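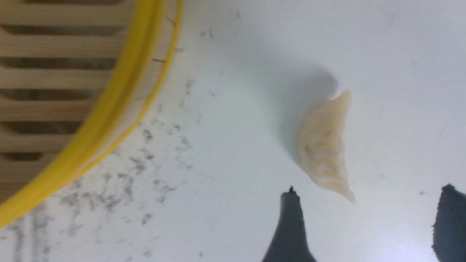

Crescent dumplings and bamboo steamers, a thread on dough, slats and sticking. The wrapper I use is wheat starch plus tapioca starch, scalded with boiling water, and it behaves nothing like a regular flour wrapper. It is translucent enough to show the filling, which on this one comes through as faint orange and beige streaks under the dough. All the pleats go on one side. The other side stays smooth and rounded.

1/ Scald the starch all at once. Water that has been off the boil for a minute gives a dough that cracks at the fold. Cover the bowl, wait, then knead until it stops looking chalky.

2/ Portion size: 13 grams of dough per wrapper. I went lower for a while and the tips tore. The tips are the weak point on a crescent, as the dough is pinched thinnest there and there is no filling to back it up.

3/ Filling has to be cold and fairly dry. Salt the carrot, squeeze it, then mix. Free liquid gets into the seam and the seam opens in the steam.

4/ On the steamer. The base is parallel slats with gaps between them. A bare dumpling set across the gaps will sag into them as the starch softens. Use a liner with holes in it. Solid parchment blocks the steam and the bottoms come out gummy.

5/ Cabbage leaves also work as a liner. Oil on bare slats does not work for long, and it goes rancid in the bamboo.

6/ Steam over a full boil. My batches take seven minutes with the lid on. Leave the lid alone until the time is up. Opaque white patches in the wrapper mean undercooked starch — give it two more minutes.

7/ Spacing: leave a finger's width between pieces. Starch wrappers swell a little and will weld to each other, and no amount of careful chopstick work gets them apart whole.

8/ Ruba Hourani asked whether a metal insert is fine. It is, but water condenses on a metal lid and drips. Wrap the lid in a dish towel, with the corners tied up on top, well clear of the burner.

9/ Care of bamboo: hot water and a brush, no soap, no dishwasher. Dry it standing on edge with air on both sides. Mine lived flat in a cabinet one December and grew mold between the slats.

10/ Freezing: raw starch dumplings crack in the freezer. Steam first, cool, freeze on a tray, then bag. Reheat from frozen in the same steamer for five minutes.

11/ Tin-yau Tai uses a higher share of tapioca for more chew. I tried it and found it harder to pleat. Ratios for both versions tomorrow.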